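Notebook, adhesives bench, March

Continuing the label problem from the last entry. Short version for those who did not read it: the paper labels on our returned jars come off badly in the wash, and the glue which stays behind makes gray smears on the glass. Kerstin Sperling asked me to find out if it is the glue, the paper or the water. I think now it is mostly the water, but I want to write down how I came there.

Start 8:20. I prepared two baths from the tap in the wash room. Bath A is plain water with washing soda, as in the old instruction. Bath B is the same, but with the softened water from the tank behind the door. Both at 60 degrees when the jars went in. The thermometer with the red cap reads one degree too high, I corrected for this.

The labels are from two suppliers. Fonseca is the thicker paper with the cream surface, Rurkach is the thin one which we bought when Fonseca could not deliver. The glue on both should be the same casein type according to the papers we have. I am not fully convinced. The Rurkach glue has a different smell when it becomes wet, a little like old milk, and Fonseca smells of almost nothing.

After ten minutes in bath A the Fonseca labels were still flat on the glass. The corners lifted when I pushed them with a wooden stick, but the middle held. The Rurkach labels had already started to float. In bath B both were loose and I could pull them off in one piece. This surprised me, I expected a difference but not so large.

I repeated with fresh baths before lunch. Same result for Fonseca. For Rurkach one label in bath A tore in half and left a strip of glue near the seam of the jar. I kept the strip in a small bag, it is in drawer 2 with my initials.

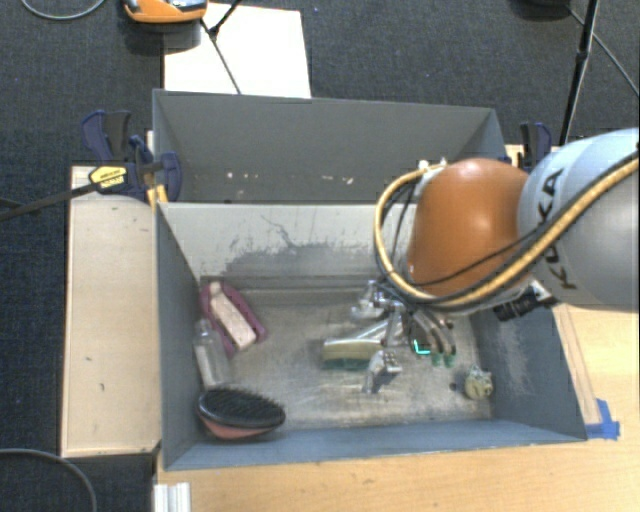
The hardness of the water must be part of the explanation, and I should have measured it on the first morning. The test strips say very hard for the wash room tap and soft for the tank. With washing soda in hard water we get the white cloud, and I suppose that it settles on the label before the water can go through the paper. What I still need is a label material that does not care about this. The coated sample from Drustomport is a candidate, because printing that has to stay readable on a bent surface is exactly our trouble with the small jars, and the dark KUKA letters along the curve of the pale arm are a good model for how large and simple our own letters should be. Our present type is too thin, and on the shoulder of the jar the first and the last letter go out of sight.

Weights. I weighed the dry labels before the glue test to see how much water they take. The stack of Fonseca was 448 g and the stack of Rurkach, same number of sheets, was lighter, but I wrote the value on a glove and threw the glove away. To be repeated. Please do not use the old value from the binder, it is from another roll.

Glue residue: alcohol removes it, but slowly, and I do not want alcohol in the wash room. Warm vinegar did nothing that I could see. Cooking oil, left for a quarter of an hour and then wiped with a dry cloth, was the best, only then one must wash the jar again.

Stock question from Kerstin: we have 3000 labels from Rurkach left and 610 from Fonseca. My proposal is to use the Rurkach ones first and wash everything with tank water until they are finished. The tank fills slowly, so the wash must be planned for the afternoon.

Open points
Ask Tellesora if the glue can be ordered without the preservative.
Repeat the Rurkach weight.
Try bath B at 45 degrees, maybe we can save the heating.
New strips for hardness, the box is nearly empty.

16:40, baths emptied, filter rinsed. The jars from bath A are on the upper shelf, please leave them there until I have looked at the smears in daylight.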